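Brewing notebook, pilot kit
December, morning
Written up by the pilot brewer, Wernham

Casano pale, second go. I'm putting this down while the mash is resting, as last time I left it until the evening and half of what I wanted to say had gone out of my head.

The first go was a pleasant enough beer but thin. It had a lovely smell when you poured it, all orange peel and a bit of cut grass, and then you took a mouthful and it fell away to nothing much. Everybody at the tasting was very kind about it, which I have learnt to be wary of. So this time I've swapped part of the pale malt for oats and raised the mash temperature by 2 degrees, and I've left the hops exactly as they were, so that if it does improve we'll at least know which end of the recipe to thank.

Grist went through the mill nicely. The oats made the mash as stiff as porridge for the first few minutes and I had visions of the whole thing setting solid on me, but a slow stir from the bottom and a jug more hot liquor brought it round. Note for whoever does this next: put the oats in a bit at a time, and have the long paddle to hand before you start, because it was on the far side of the brewhouse when I needed it and I had to do an undignified trot.
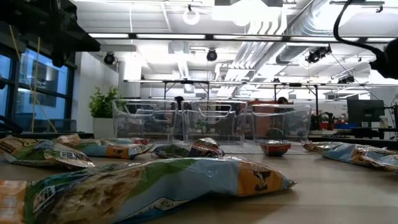

Run-off was slow, as you'd expect with all those oats, but it never stuck. I kept the tap barely open and went and weighed out the hops while it got on with things. The wort came through cloudy at first and I sent it back over the grain until I was happy with it. It tasted sweeter and rounder than the last lot, with something almost biscuity at the back. I do like this part of the day, when the windows have steamed up and the whole building smells like breakfast.

Late hops went in at flame-out and had a long stand before cooling, same as before. We pitched the Hegedűs yeast, a fresh pack this time. The old pack was a good bit past its best and I have a strong suspicion that it had more to do with that thin first batch than any of us wanted to admit (I was the one who said it would be fine, so I'm admitting it now).

Later, same day. Cooling took longer than I'd like. The plate chiller wants stripping down and a proper soak, and I've written it on the board, but I'm writing it here too as the board has a way of getting wiped. Into the fermenter without any fuss. The pilot batch is 100 litres, and if it comes good the plan is to go up to 1000 on the main kit and send most of that to Lustetholm in cask for the spring.

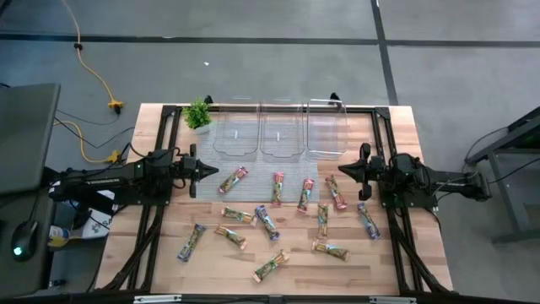

Now, the tasting for this one. I'd like us to do it differently, with small measures, plain glasses and no talking until we've all written something down. Last time the first person to say "grapefruit" settled the matter and we all found grapefruit. And please let's be stricter about what's on the table while we do it. Wrapped snack bars scattered all over a nice butcher-block top look very cheerful, but anything sweet makes a pale beer taste twice as bitter as it is, and I would put money on that being where the "harsh finish" came from on two of the sheets. Plain water biscuits and a jug of water, and everything else can come out once the sheets are in. I'm as fond of a nibble as the next person, so I am telling myself this as much as anyone.

Things still to sort out:

- dry hop amount. I'm minded to hold it where it was, then pull a small jar off and try that with a bit more, just to see
- labels. The 2000 we had printed for the first version still say "crisp and dry", and with oats in it I don't think we can say either
- somebody needs to look at the seal on the little fermenter, it weeps a drop when the pressure comes up
- ask Lustetholm whether they want it fined or hazy - they said hazy last year and then sent a rather puzzled note when it arrived hazy

Last look before going home: airlock ticking over very gently already, a nice thin layer of foam starting at the edge, temperature holding where I set it. Will take a gravity reading first thing and add it on the next page.

Wernham pilot brewery notebook | Questions to the brewhouse desk | Back to top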